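## Section 4: Filling and Placing the Reservoir Bottle

The Lurora plant waterer feeds a planter or large pot from an ordinary plastic bottle turned upside down in the stand. You supply the bottle. The kit contains the stand, the feed collar, the ceramic spike, one spare washer, and a short length of wick.

Read this section through once before you start. Work over a sink or a tray.

### 4.1 Choosing a bottle

Use a clear plastic bottle with a standard screw neck. Capacity may be up to 2,000 ml. Smaller bottles work the same way but need filling more often. Clear plastic is easier to live with than tinted, as the level can be read from across the room.

- Do not use glass. The stand is not rated for the weight.
- Do not use a bottle that has held oil, bleach, or detergent.
- Soft, thin-walled bottles can fold inward as they drain. If yours does, change to a stiffer one with molded ridges.

Remove the paper label if there is one. Old glue comes off with warm water and a little cooking oil. Wash the bottle afterward with dish soap and rinse until no foam is left.

### 4.2 Filling

1. Close the feed collar by turning the ring clockwise until it stops.
2. Fill the bottle with cold tap water to the fill line you want. Leave a gap of at least two finger widths at the neck.
3. If you use plant food, add it now at half the strength given on its package. Powdered food must be fully dissolved first.
4. Check that the rubber washer lies flat inside the collar.
5. Screw the collar onto the bottle by hand. Do not use pliers.
6. Turn the bottle over above the sink and hold it there for a slow count to 20. A drip from the thread means the washer is twisted or missing.

**Caution:** Never fill with hot water. Thin plastic softens at around 55 °C and the neck will no longer seal.

Let the bottle stand for a few minutes after turning it. Air comes out of fresh tap water and settles on the walls, and splashes from filling stay on the plastic above the waterline.
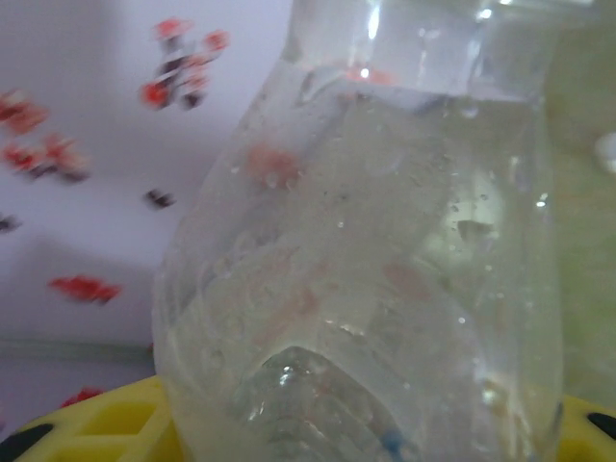 *Water droplets and small bubbles on the inside of a partly filled clear bottle.*

Bubbles and droplets of this kind are normal and do not affect the flow. A tap on the side of the bottle will loosen most of them. Green film is a different matter — see 4.5.

### 4.3 Placing the bottle in the stand

1. Soak the ceramic spike in a bowl of water for 2 hours. A dry spike will not feed.
2. Push the spike into the soil until the shoulder is level with the surface. In hard or root-bound soil, make a hole first with a pencil or a stick.
3. Set the stand over the spike with its feet on firm soil or on the rim of the pot.
4. Lower the bottle neck-down into the stand. Guide the collar onto the spike with your free hand.
5. Press until you feel the collar seat.
6. Open the ring a quarter turn counterclockwise.

Support the bottle from the side until the collar is seated. A full bottle is top-heavy and can pull the spike over in loose potting mix.

**Note:** For pots in the Handine range with the narrow rim, turn the stand so that the two long feet face the window side. The short feet clear the lip.

### 4.4 Setting the flow

Leave the ring at a quarter turn for the first day, then feel the soil a knuckle deep near the edge of the pot.

| Soil | Ring |
|---|---|
| Dry | Open a further quarter turn |
| Damp | Leave as set |
| Soggy | Close fully for a day, then open one eighth turn |

The level drops faster on the first day while the soil takes up water. Make a pencil mark on a strip of tape if you want to follow it. A few large bubbles rising through the bottle now and then show that air is getting in as water goes out.

If the level does not move at all in two days, close the ring, lift the bottle out, and check the spike for packed soil.

### 4.5 Cleaning and refilling

Refill before the bottle is empty. If the spike dries out, soak it again as in 4.3.

At every second refill, wash the bottle with warm soapy water and a bottle brush, paying attention to the ridges and the narrowing toward the neck. For green film, shake a handful of uncooked rice and a little water inside the bottle, then rinse well. Moving the planter out of direct sun slows the film from coming back.

Replace a bottle that has cracks or a worn thread. Spare washers and collars are listed in Section 7.

*Section revised 2019-10-24, M. Talebi. Ring positions in 4.4 changed to match the new collar.*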